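工作台笔记 五月 下午两点起

托帕石耳坠那批样件,今天重新看了一遍。结论先放着,过程按顺序记,免得以后又有人说“当时不是都同意了吗”。

起因:Naveteo 的页面文案要求我们确认三句话能不能印上去。一句是“天然蓝托帕石”,一句是“镀层持久如新”,还有一句是“低敏,适合所有耳朵”。三句我都不想签字。第一句可以改一个字再谈,第二句没有数据,第三句根本不该有人写。

先说石头。供货方 Quezada 给的单子上写“天然,产地南美”,没有写处理方式。市面上这种饱和度的蓝,绝大多数是无色托帕石经辐照再加热得到的,行里都知道,也没什么丢人的,但单子上就得写“经处理”。单子空着这一栏,我不能当成“未处理”来读。常规检测对这类处理也给不出什么硬证据,折射率、比重测出来都是托帕石,只能说明它是托帕石。我在折射仪上看了几颗,读数落在该落的范围里,没有拿玻璃冒充,这一点可以放心。颜色来源这一点,我的态度是默认经过处理,除非对方拿出能让我闭嘴的东西。

Kamol Suwannarat 的意见比我温和,他认为写“蓝托帕石”四个字,不提天然也不提处理,就算中性。我不赞成。顾客看见“蓝托帕石”心里自动补上的是什么,大家都清楚。他说别家都这样写。别家怎样写不是检测方法。

颜色匹配:同一对耳坠左右两颗的色差,比我记忆中的上一批大。在北窗边看还行,一到暖光灯下,偏灰的那颗马上露馅。配对应该是在一种光源下做的,多半是冷白灯。建议以后两种光都过一遍。(写给自己:上次我也这样建议过,写在哪一页忘了,反正没人照做。)

镶口。坠石用的是四爪,爪头修得圆,不挂毛衣,这个做得不错。但有一部分爪子压得太浅,用镊子轻推石头腰部能感觉到一点松动。托帕石硬度够,怕的是解理,有一个方向一磕就裂,所以我也不主张往死里压。压爪师傅的手感我信,但我不信“全凭手感”四个字能出现在工艺卡上。至少写一个检查动作:推、听、在镜下看爪与冠部有没有缝。

拉丝面的问题单独记。耳钉那块卵石形的钉面,设计稿上是横向拉丝,样件里横的斜的都有。Amar 那边的解释是“自然肌理,每件独一无二”。这句话我在这一行听了很多年,通常的意思是砂带换过目数而没有人记。拉丝方向不一致,两只戴上去反光就不一样,客人说不出哪里怪,但会觉得怪。要么统一,要么干脆做成无方向的喷砂面,不要卡在中间还给它起名字。

镀层。Amar 的资料说是 3 微米金,底下是银。我手上没有 X 荧光测厚仪,得送外面测,所以这个数字今天只能算“对方声称”。我能做的是土办法:取一只报废件,在不显眼的地方划开,放到镜下看断面。断面看上去薄,比我见过的同标称的件要薄。可这是肉眼判断,样本就一只,位置还在边角上,电镀时边角和凹处的厚度本来就不一样。所以我不写“不合格”,我写“存疑,待送测”。请不要在转述的时候变成“实验室说镀层有问题”。

人工汗液那一项,Kamol 做了一轮,泡完取出来,颜色没有明显变化。他很高兴。我问他对照组放在哪里,他说放在窗台上。窗台上晒着太阳,那就不是对照组。另外浸泡液的 pH 只在配好时测过,结束时没测。重做。别急着发邮件。
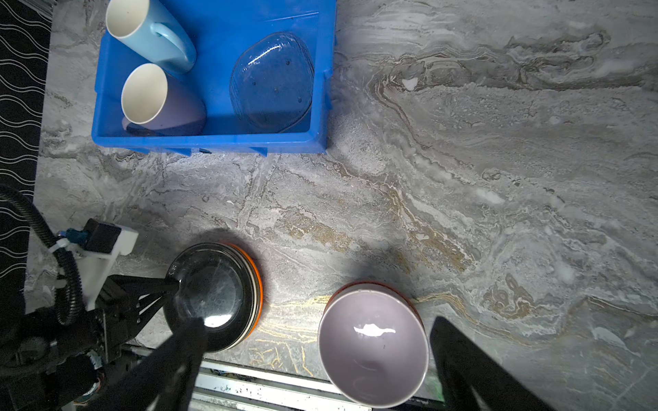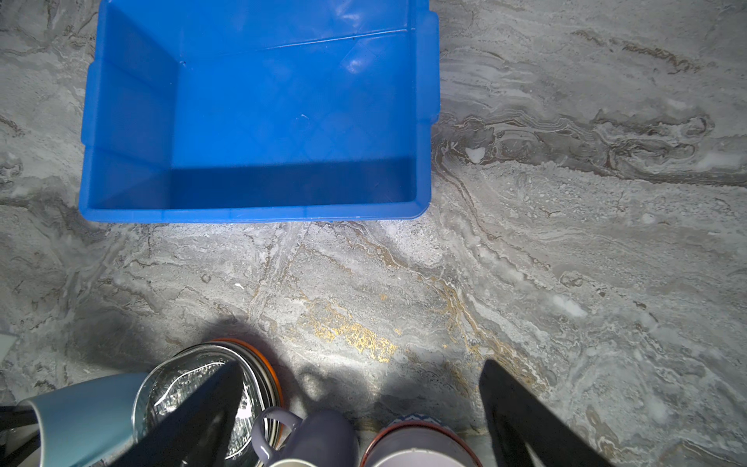
蓝色塑料箱与大理石纹台面

继续说耐磨。滚筒里转了 2,000 圈,介质用的是皮革屑加棉布条。供应商爱引用这一类数字,听着很大,可从来不说一圈对应戴多久。我也换算不出来,谁要换算,请先告诉我一个人一天摸多少次耳垂。转完之后,钉面最高的那一点颜色略浅,拉丝纹还在,背面没有变化。能下的结论只有:在这个滚筒里、用这种介质、转这么多圈,高点先磨。这跟常识一致,所以这个试验等于什么都没有增加。下次如果还做,应该和一件已知厚度的老件一起转,有参照才有意思。

耳针。针的直径量下来很齐,没有挑剔的地方。针尾焊点有一件歪,肉眼可见,挑出来了。耳堵的夹持力差别大,紧的要用指甲抠,松的甩一甩就往下滑。耳坠比耳钉重,耳堵松了是会丢的,丢一只等于丢一对。文案上花了那么多笔墨写光泽,没有一个字提耳堵,而退货理由里耳堵永远排在前面。我让 Kamol 去翻了翻 Stulletti 那条旧线的售后登记,一共 263 条,他还没有分完类,先不引用比例。他口头上说“好多都是掉了”,“好多”不是数。

关于“低敏”。银里面掺的是什么,供应商说铜,我相信主要是铜。但焊料呢?镀金下面有没有打镍底?资料上写“无镍工艺”,没有附报告,附的是一张宣传页。镍释放该怎么测有现成的方法,送出去就是了,不贵,就是慢。用丁二酮肟棉签擦了几件,没有变粉红。这个试验阴性只能说表面没有测出来,镀层磨穿以后是什么情形它不管。恰恰是镀层磨穿以后才会有人耳朵发红。所以要测就测磨过的件,把滚筒里那几件一并送去,省得再磨一次。

“适合所有耳朵”这半句,不管结果如何都删。没有什么东西适合所有耳朵。Kamol 提议改成“适合大多数敏感肌”。我问大多数是多少,他笑了。删。

重量。成品单只称下来,左右差在可以接受的范围里,但有一对差得偏多。拆开看,是连接环用了两种规格,粗的那种应该是手链上的料。混料。这种事一般不会只出一对,建议整盒筛一遍,不要抽检。筛起来很简单,用卡规过,一个人坐一上午就完了。

连接环本身也有话说。开口没有焊死,靠对接咬合。样件新的时候接缝很紧,看不见光。坠子天天晃,过一阵子接缝会不会张开,我没有证据,但我见过。用砝码挂了 10 分钟,没有动静。静态挂重和晃动是两码事,这个结果我写在这里,同时请大家不要太当回事。要做就做个摆动的架子,偏心电机一个,铁丝几根,Kamol 说他来搭。上一个他说他来搭的架子还在柜顶上。

清洗。超声波能不能用,文案里写“可放心使用超声波清洗”。谁放的心?托帕石有解理,有内裂的石头进超声槽就是赌。说明卡应该写温水、中性皂、软毛刷,晾干。我拿两颗带羽状裂的散石进槽试了一下,出来没有扩裂,镜下前后对着看的,看不出差别。即便这样我也不改口,两颗石头替不了一批货说话。蒸汽清洗更不要提,骤冷骤热。

还有光照褪色。常有人问蓝托帕石会不会晒褪。我的了解是这种蓝很稳,不像某些辐照出来的黄或褐,晒几天就跑。这是书上的,我自己没有测过完整的一轮。放了两颗在南窗,另外两颗同批的包了锡纸放抽屉,抽屉里贴了纸条写着勿动。过些时候再看。我预计没有变化,写在这里,省得到时候说我事后聪明。

文案回复草稿,发之前再看一遍语气:

“蓝托帕石(经优化处理)。925 银镀金,镀层厚度待第三方报告后填写。镍释放检测进行中,报告出具前请勿使用低敏字样。请勿使用超声波或蒸汽清洗。”

Kamol 看了说像药品说明书,Naveteo 的人会哭。哭就哭吧,他们还可以在前面加“优雅”“灵动”,那些词我不管,也测不了。“处理”还是“优化处理”,这个词我再查一下现行的叫法,两种说法在鉴定上不是一个意思,不要随手写。“925”也要有报告支撑,我们只做过试金石,颜色对,仅此而已。草稿里这两处先打问号。

送测清单(今晚前装袋,袋上写清楚磨过没磨过):
未磨耳钉,测镀层厚度,每件至少取钉面中央和边缘两个点。
滚筒件,测镍释放。
断开的连接环,粗细两种都要,测成色。
散石暂不送。等 Quezada 回信,看他们肯不肯书面写处理方式,不肯写的话那本身就是个答复。

另外,镜下照片的命名又乱了。有的按件号,有的按拍的人。请统一按件号,左右用 L、R,不要用“好的那只”“坏的那只”。今天为了对上爪松的那一件,我翻了快一个钟头,最后发现它被存成“新建 7”。

补记,傍晚:Amar 来电话,说厚度“肯定没问题”,因为镀槽的时间和电流是固定的。问他镀液上次什么时候分析过金含量,说要回去问。时间电流固定而浓度往下走,效率一变,出来的厚度照样会薄。等他回话。送测照旧,不因为一个电话撤单。

再补:歪焊点那件不要熔,留着。我想锯开看看焊料铺得怎么样,锯弓借给楼下了,明天去要。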